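So we bought the condo (sort of)

I've been putting off writing this one because every time I sat down to do it, something else changed. But the papers are signed, the keys are in a bowl by my front door, and my mother has stopped calling to ask if we've lost our minds, so let's go.

If you've been reading since last winter you know we'd been looking for a small place near the water that we could use a couple of times a year and rent out the rest. We looked at 5 units over two trips. The first one smelled like a wet dog and the second had a lovely balcony with a view of somebody else's lovely balcony. The third was the one I really wanted, in a building called Gramalby, and I'm still a little sore about it, so bear with me.

Gramalby was gorgeous. Tall windows, a pool on the roof, a lobby with real plants in it! We put in an offer the same night from the motel, eating crackers for dinner, and I had already picked out curtains in my head. Then we got the association documents and I read them on the plane home. Rentals had a six-month minimum. The listing said "great income potential" in capital letters, and I guess there is potential if you find someone who wants to move in for half the year, which would be the exact half we wanted to be there. We pulled the offer and I sulked through most of February.

Please, please read the rental rules before you fall in love with a kitchen. Ask for them before the second showing. If the listing agent says "oh, it's pretty flexible," ask which page that's on. 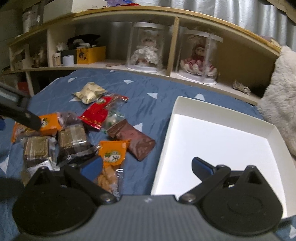

Anyway, after Gramalby fell through our agent got us in touch with Ilse Rieger, who was selling a one-bedroom at Damimari, farther down the same road and on the less fancy side of the bridge. Ilse had owned it for ages and was moving closer to her grandkids. She let us come by at seven in the morning before our flight, made coffee, and told us everything that was wrong with it. The bathroom fan rattles. The parking space is tight on the left. The neighbors upstairs have a piano (she liked it, I haven't decided yet). I have never trusted a seller so fast in my life.

It's unit 916, so there's a fair bit of elevator in our future, but you get a slice of water from the bedroom if you stand by the closet. The kitchen is small and very yellow. The living room is bigger than the one at Gramalby, which I have pointed out to my husband more than once.

Now the boring part, which I know some of you are here for. Damimari allows short rentals with a one-week minimum, and there's a management outfit called Musgate that handles most of the building. They do the cleaning and the bookings and hold the spare keys. We went back and forth on whether to use them or do it ourselves from three states away, and in the end I pictured myself on the phone at midnight about a stuck toilet and signed the contract. You have to tell them which weeks you want for yourself before the season starts, and after that you can only swap if nobody's booked. So we had to sit down with a calendar like grownups. We got two weeks in spring and two in the fall, and I think that's plenty for a first year.

Closing took longer than it should have. The title company, Böttcher, kept spelling our last name wrong, and every time they fixed it on one form it popped up wrong on another. There was also an old contractor's lien from a window job that had been paid off but never released, so poor Ilse had to go digging through her boxes for the receipt. She found it! In a cookbook!

Still on my list: insurance for the stuff inside (the building policy stops at the drywall), a new fan for the bathroom, and a couch that folds out without taking off a finger. I'd also like to paint the kitchen, but my sister says renters love a yellow kitchen. Do they? Tell me in the comments if you've rented out a place with a loud color in it.

Next time I'll go through what we spent on furniture, once I've worked up the nerve to add it up.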